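Search products Enter keyword Go

Print this page | E-mail this page

Posted Sun 10 January by Diretti product desk

Flisetti Cloth Handling Module

Flisetti is a grasp planner for two-arm tabletop stations. It selects a pinch point on crumpled fabric and assigns the pick to the left or right arm. It was developed at the Diretti lab in Jastedstead and is supplied with the trial data behind it.

Method

Each trial begins with cloth dropped on the table among unrelated objects. The planner ranks visible folds by height and edge length, then sends the top candidate to the nearer arm. Objects are left in place so that partly hidden fabric is included in the results. The same planner settings apply to one cloth or several.
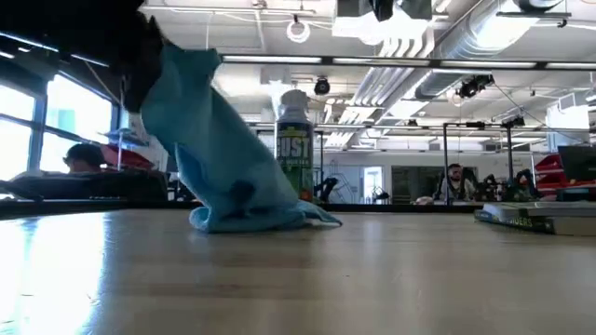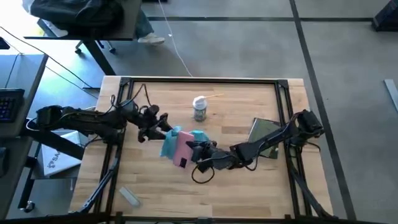
Cloth held in a gripper, with other objects left on the table.

Results

The release set contains 538 trials recorded in October. Median planning time was 4 seconds per grasp. Picks of more than one cloth are logged as a separate class and made up 13 percent of trials. They are not scored as failures, but the log entry can be used to trigger a release and a second attempt.

Supplied items

Planner software, license for one station
Trial logs with grasp labels
Calibration sheet
Set of 9 test cloths

Arms, table and frame are not included. The Pan controller is required and is ordered separately.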